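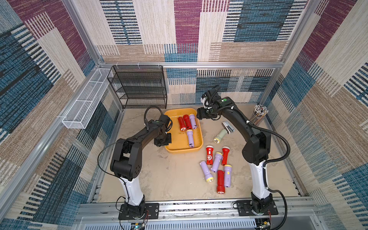
Section 2. Planning and budgeting for a two-arm sorting cell

Please read this section before you send the order form to Histex. The price of the arms is only one part of the cost, and the smaller items are easily forgotten.

2.1 Make the equipment list

1. Write down the parts you want the cell to pick. Take real samples, in every colour and size.
2. Choose the grippers after the samples, not before. Ask for a trial with your own parts.
3. Add the frame, the side walls, the work surface and the mounting plates. In the Brokik price list these are separate lines.
4. Add trays, shelves and baskets. A shallow tray with a low rim is enough for hand-sized goods such as torches.
5. Add one set of spare cables for each arm. 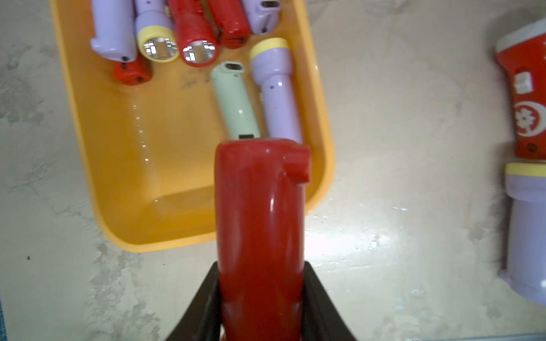
Fig. 2-2. Gripper holding a red torch, with the tray behind it.

Note: Test the gripper also when the tray is already full of parts. The fingers need free space on both sides of the part, and a narrow part in a crowded tray can ask for a different finger shape. Fingers are ordered in pairs.

2.2 Set the budget

1. Ask for two written quotations. Each stays valid for 30 days.
2. Reserve 15 per cent of the total for cables, fixings and delivery.
3. Decide if you need the extended warranty. The standard one is 24 months from the delivery date.
4. Plan about two days for installation and have the table space free before.

Caution: Do not order the arms before the frame drawing is approved. If the mounting plates are in a wrong position, the change is charged to the customer.

Caution: Glossy parts and a shiny tray can give reflections to the camera. Check the room lighting before you pay for additional lamps.

Note: Orders for the Brivville warehouse which arrive in December are delivered after the holidays.

Questions about quotations: Edivaldo Prado, planning desk.
Section revised May 13, 2025.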